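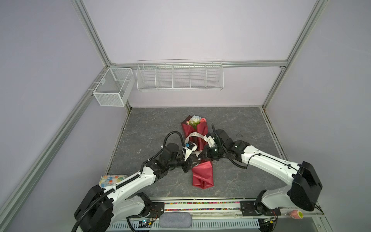

Wrapping flowers so people want to carry them home
Speaker notes, Ellholm growers' evening, 12/27/23

Hi everybody, come on in, there are seats down front. I'm going to talk for around 19 minutes and then we'll get our hands dirty.

Start with the confession: I wrapped my first 1000 bouquets badly. I was at the Flallwood market all through August, selling out of buckets, and I thought the flowers did all the work. Then I watched a woman put one of mine down and pick up a sadder bunch from the next stall, and the sadder bunch had a ribbon on it!

(Pause. Let them laugh, or not.)

COLOR FIRST. If your flowers are pale, go dark with the wrap. Pale blue, white and pink in brown paper look a bit sleepy. Put those same flowers in deep glossy red and the white practically jumps out at you. I fought this for ages, I thought red was for February and nothing else. Ask the room: who here owns more than two colors of wrap? Show of hands.

THE TWIST. Gather the paper at the stem end and twist it, firmly, all one way. Don't fold it. Folding gives you a lump and the lump won't sit in anybody's hand. Leave some green showing up top, by the way, because leaves peeking out make it look picked and not manufactured. 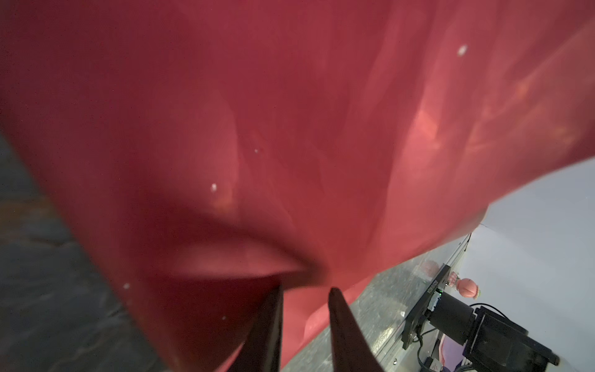
Cloth is the other thing I get asked about. Thin red fabric is gorgeous with light coming through it, it goes from wine to almost coral depending on where you stand, and it drapes in a way paper never will. Pinch it in the middle and pull down, and you get all those soft ridges fanning out for free. The bad news is that it shows every speck of lint. Keep a lint roller by the register (I keep mine in my apron and sit on it constantly).

Pass the Planden swatches around here. Get them back this time!!

RIBBON. Satin, white, around the middle, and snug. Too low and the top flops open. If you want lettering on it, keep it faint. The Kuruc order last year was 481 ribbons with the shop name in huge black type, and every bouquet looked like it was running for mayor.

Skip the pricing bit if we're behind. If not: add the wrap to the price, all of it, ribbon included. I gave mine away for two years and I'm still cross.

Okay, scissors are on the side table. Grab a partner, one holds and one ties, then swap. Start with paper.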